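机器人操作实验课 讲义第三讲
末端执行器与腕部相机的对比试验:以厨房台面任务为例
主讲:Yiran Fan 实验指导:Chenxi Wei
2026年9月14日

一、这一讲要做什么

前两讲我们把运动学和手眼标定的公式推了一遍,黑板擦了又写,大家辛苦了。从今天起进入我最喜欢的部分:把夹爪装到臂上,让它去碰真正的东西!厨房台面是个特别好的考场,东西不大,形状各异,金属会反光,缝隙又窄,夹爪的优点和毛病很快就会露出来。

本讲比较两款夹爪。Skasto 是平行两指夹爪,指尖薄,行程小,位置控制很干脆。Petchrat 是自适应手指夹爪,指节带被动弹性,碰到曲面会自己贴上去。控制器统一用 Windside,固件版本请保持实验室电脑上的那一版,不要自己升级。七月份预备实验时有一组升级了固件,夹爪力控参数的单位从牛顿变成了百分比,查了整整一个下午。

试验方案沿用 Skundcombe 台面任务集,我们只取其中两项:窄缝取物(任务A)和圆盘取放(任务B)。

二、任务A:窄缝取物

任务A的目标是从烤面包机的槽里取出一片面包。听起来简单,做起来非常有意思。面包片在槽里常常是歪的,槽口只比面包厚一点点,两指要插到面包两侧,留给指尖的余量是毫米级的。夹爪如果从上方垂直下探,腕部姿态误差一度,到指尖就会放大成看得见的偏移。指尖离腕部转轴越远,放大得越厉害,请大家用第一讲的雅可比矩阵自己估一遍。

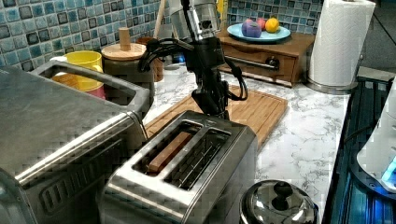

下探过程分成三段来写:先到槽口正上方的预备位,再沿工具坐标系的Z轴慢速下降,最后在闭合之前停一下,读一次力传感器。许多同学喜欢省掉最后这次停顿,结果指尖已经压在槽壁上了还在继续闭合,电流一路往上走,控制器报过流,整轮作废。停顿的时间不用长,够滤波器稳定就行。

关于夹持力,面包片是一个很好的教具。力小了会滑,力大了会碎,中间那段可用的区间比想象中窄。建议从4牛开始,每次小步往上加,上限设在15牛,到了上限还夹不住,就应该去检查指尖位置,继续加力没有意义。Petchrat 的手指有弹性,同样的电机指令传到物体上的力会小一些,两款夹爪的数值不能直接对照,要以指尖测力片的读数为准。

还有线缆。线缆绕臂走的时候一定要留出弯曲余量,可也不能留得太长,否则腕部一转,垂下来的线圈就会扫到台面上的东西。每轮开始前把腕关节从负限位慢慢转到正限位,眼睛盯着线,看它有没有绷紧,有没有碰到别的物体。

安全提醒:任务A全程断电进行,烤面包机的插头必须拔下,由同组另一位同学确认后才能上电启动机械臂。金属指尖伸进加热丝旁边,这件事没有商量余地。

三、腕部相机的几个坑

腕部相机装在末端,离目标近,分辨率利用得好,这是它的长处。可到了窄缝任务的最后几厘米,夹爪本身会挡住槽口,相机里大半是自己的手指。所以最后一段要靠下降前记下来的目标位姿,视觉只负责预备位之前的部分。

不锈钢表面是第二个坑。拉丝金属会把灯光拉成一条亮带,深度图在那里经常是空洞或者乱跳的值。处理办法有三种,大家可以都试试:换一个观察角度再拍一帧,两帧深度取有效值融合;降低曝光,让亮带不饱和;或者干脆在配置里把已知的金属区域屏蔽掉,用事先测好的尺寸代替。我个人偏爱第一种,多花一点时间,换来的点云干净得让人心情很好。

第三个坑是瓷砖墙面。小方格马赛克的纹理高度重复,特征匹配时很容易错配到隔壁一格,算出来的相机位姿会整格地跳。如果你发现位姿误差总是某个固定长度的倍数,先去量一下瓷砖的边长!特征提取时把墙面区域掩掉,用台面上形状独特的物体来定位,会稳得多。

四、任务B:圆盘取放

任务B从浅蓝色圆盘里取玩具食物,放到砧板上指定的位置,每种物体连做若干轮。柠檬的表面是双曲的,两指平行夹爪只能形成很小的接触面,夹得稍偏一点就会绕着接触线转出去;茄子细长,抓取点选在重心附近就很稳,选在一头就会翘起来。同一个夹爪,对这两样东西的表现可以差很多,所以报告里请分物体列成功率,不要只给一个总平均。

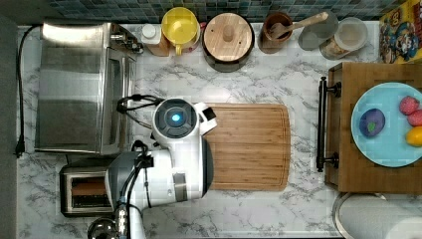 放置这一步值得多花心思。砧板边上有一圈槽,物体放得太靠外,圆的东西会滚进槽里停住,看上去像是放好了,位置其实已经偏了。判定标准是松开手指两秒以后再测位置,以那时的偏差为准。松开的动作也要慢,Petchrat 的弹性手指张开时会有一点回弹,容易把轻的物体带走。可以先张开一小段,停住,再全部张开。

接近方向建议每组至少试两种:从正上方垂直下去,以及倾斜三十度左右从侧面进入。垂直接近的规划最省事,碰撞检查也简单;倾斜接近对圆盘边缘不太友好,可它能让手指避开相邻的物体。物体挨得近的时候,后一种往往有惊喜。

五、怎么比较才公平

每款夹爪每项任务做19轮,物体初始位姿按任务集给的随机表摆放,两款夹爪用同一张表。先做完一款再换另一款会引入熟练程度的影响,所以请按轮次交替。换夹爪之后工具坐标系必须重新标定,哪怕你觉得装回去的位置和原来一模一样。我自己就栽过:法兰上的定位销没有压到底,指尖偏了不到两毫米,任务A一轮都没过,任务B几乎看不出影响。

每轮记录以下内容:夹爪型号,轮次,物体,接近方向,夹持力设定值与测力片读数,从预备位到抬起的用时,结果,失败时的类型。失败类型统一用四个词:没对准、打滑、碰撞、放偏。实在归不进去的写在备注里,用一句完整的话说明当时看到了什么。备注写得好的组,往往报告也写得好,因为真正有意思的现象都藏在那几句话里。

用时的统计请用中位数,再附上最长的一次。平均值会被个别卡住的轮次拉得很高,看不出夹爪平常的节奏。

六、课后练习与准备

1. 设指尖到腕部转轴的距离为15厘米,腕部姿态误差为1度,求指尖的横向偏移。再考虑槽口与面包之间单侧余量为2毫米的情形,判断这个误差能否接受。

2. 画出两指夹爪夹持椭球体时的接触力示意图,说明接触点偏离最大截面时物体为什么会转动,摩擦系数在其中起什么作用。

3. 阅读 Windside 手册中力控模式的一章,写出位置控制切换到力控制的触发条件。下次课 Chenxi Wei 会请每组口头讲一遍,讲不清楚也没关系,一起讨论就好。

4. 每组提交一份轮次安排表,写清楚谁操作、谁看急停、谁记录。急停按钮旁边的同学在机械臂运动期间不做别的事。

参考用时:装夹爪和标定一般占去前半节课,第一次做的组会更久。别急,标定做扎实了,后面的数据会漂亮很多。我很期待看到大家的备注栏!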